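Hand-held gripper pairs at the cloth station: frequently asked questions

Maintained by Kibet Chege, Grastlow workshop. Last revised in June. Corrections to Mwajuma Rashidi.

Which units does this page cover?

The paired hand-held grippers used at the garment station, left and right. It does not cover the Prokar arms or the mobile bases, which have their own pages.

How do I tell left from right?

Read the label on the side of the body. 左手 is left hand, 右手 is right hand. The number in front is the pair number and must be the same on both. The two bodies look alike from a distance, and a swapped pair will record without complaint. The data is then mirrored and has to be thrown away.

Can I mix units from different pairs if one is out for repair?

No. The jaw calibration is stored per pair. If one unit goes to the bench, its partner goes with it, in the same tray.

What is the start-up order?

Left unit first, then right, then the recorder. Wait for a steady green light on each before moving to the next. If you start the recorder first it will assign whichever unit it finds to channel 1, and you will have to power everything down and begin again.

The green light flashes and never settles. What now?

A flashing light means the unit has power but no link. Switch it off, leave it off for 20 seconds, and switch it on again. If it still flashes after a second attempt, try the other charging dock to rule out a low cell. After that, tag it and hand it to the bench. Do not re-pair units on the floor. Michalis Bakalis keeps the pairing key.

How often is the jaw opening checked?

At the start of each shift and again after any drop, however small. Close the jaw fully and read the value on the recorder. It should be zero. Open it fully and read again. A difference of more than 7 counts from the figure on the pair's card calls for recalibration. The routine is in the recorder menu under Service and needs both units switched on.

The jaw closes but cloth slips out.

In order of likelihood:

Lint on the pads. Brush them dry, then wipe with a damp lint-free cloth. No solvent - it hardens the pad surface and the slipping gets worse.

Worn pads. Replace both pads in a jaw together, even if only one looks polished.

Too little cloth in the jaw. Take the corner or seam well back from the tip. Thin knitwear wants a double layer.

When are pads replaced?

At 175 hours on the unit's counter, or sooner if they fail the strip test. For the strip test, clamp the end of the grey test strip and hang the 27 g weight from it. The strip must not creep while you count to ten. Record the result on the pair card either way.

How tight should the pad screws be?

Finger tight with the short driver, then a quarter turn. The inserts are brass in plastic and pull out easily. Biljana Delić has repaired several and would like not to repair more.

Do I need to do anything to the mat?

Keep it flat and free of threads. Pull it square to the table before each batch. A wrinkle deep enough to catch a jaw tip will show up as a false contact. Wash it on its own, cool, without softener.

Which garments are used for the functional check?

One dark, one light, one with long sleeves. After a pad change, take the garment by opposite ends, lift it, draw it out and hold. Let the middle sag. Pulling it flat loads the jaw beyond what the task needs and shortens pad life. Both jaw readings should stay level during the hold.

Can I clean the body with the bench spray?

Use a barely damp cloth. Keep liquid away from the labels and the indicator. A label that is lifting should be replaced before the next session; spares are in the Paiva drawer.

How should the pair be stored?

Jaws slightly open, in the tray, on charge. A jaw left clamped shut overnight takes a set in the pads and reads wrong in the morning.

Where do I log a fault?

In Tumine, under the pair number. Give the counter reading, the colour and state of the light, and the garment in use. "Not working" will be sent back. Mwangi Mbwambo goes through the list at 4 pm, and anything entered after that waits until the next working day.
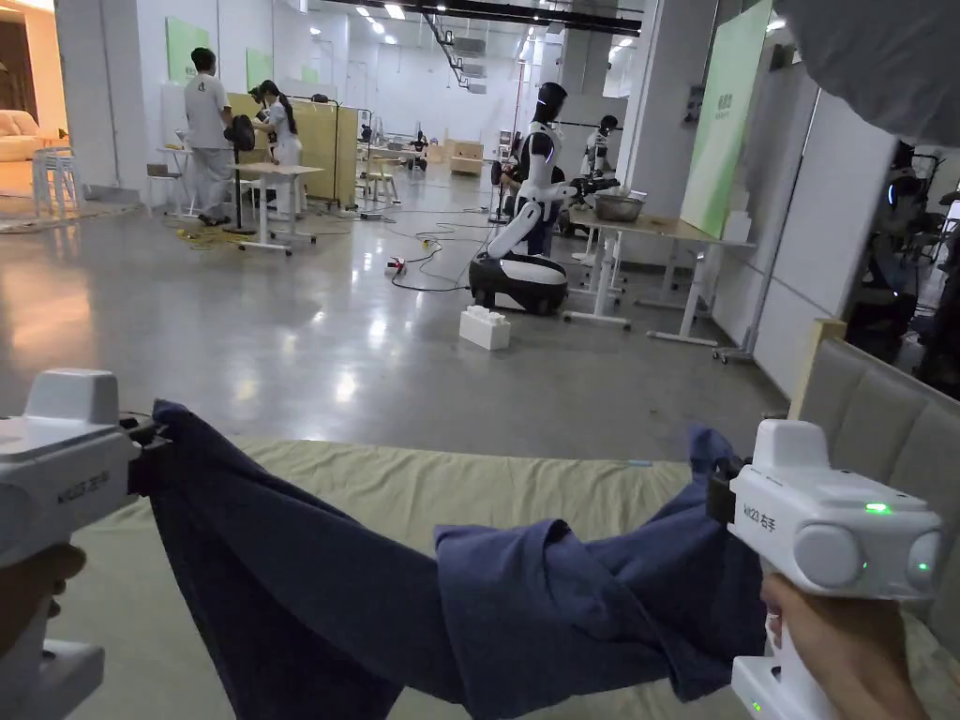 Pair W03 holding the navy garment by opposite ends, middle left to sag.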